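Odov Student Robotics Club: participants wanted for the laundry project
Posted in November by Piroska Kozma

We are looking for 10 people to join the club's household handling project for the winter term. You do not need to be an engineering student. You do need patience, and you should read the whole notice before you write to us, including the parts that make the work sound dull.

The project is called Plolel. The aim is to get a small arm to pick up soft household things and put them where they belong. Last year's poster promised a robot that would tidy a bedroom by spring. I did not write that poster, and I would ask applicants to forget it. Cloth is hard. It bends, it hides its own edges, and a policy that does well on one pile can fall apart on the next.

What participants do is collect demonstrations. You hold the gripper in your hand, pick up an item, move it, let go, and start over. We want 3,000 usable demonstrations by the end of term. Sessions last 60 minutes, and you would be expected at two a week. Part of each one goes to labeling, when you mark where a grasp begins and ends and throw out the takes that are no good. 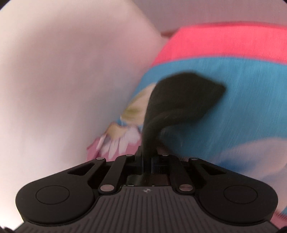
Lajos Fülöp thinks the target is the wrong one. He would take a few hundred careful demonstrations over a few thousand hurried ones, and he has asked that this notice say that anyone who rushes to fill a quota will be making work for the people who label. He also doubts that small dark items will ever be learned well from the data we have, and he wants applicants who will argue with him about it.

I agree with half of that. We are keeping the number, but a take that you are unsure about should be thrown out.

The club will enter the Vasenov student competition if the results deserve it. I make no promise. Our last entry scored 88 in practice on our own table, and I put very little weight on a score we gave ourselves.

There is no pay and no course credit. You will be trained on the gripper and on Lu, our labeling program, which is slow and crashes — save often. Members who stay the whole term will be named in the project report, whatever the report ends up saying.

To apply, send a short note to Piroska Kozma at the club desk. Tell us which evenings you are free after 6 p.m. and describe one thing you tried to build that did not work. Please leave out your opinions on the future of robots.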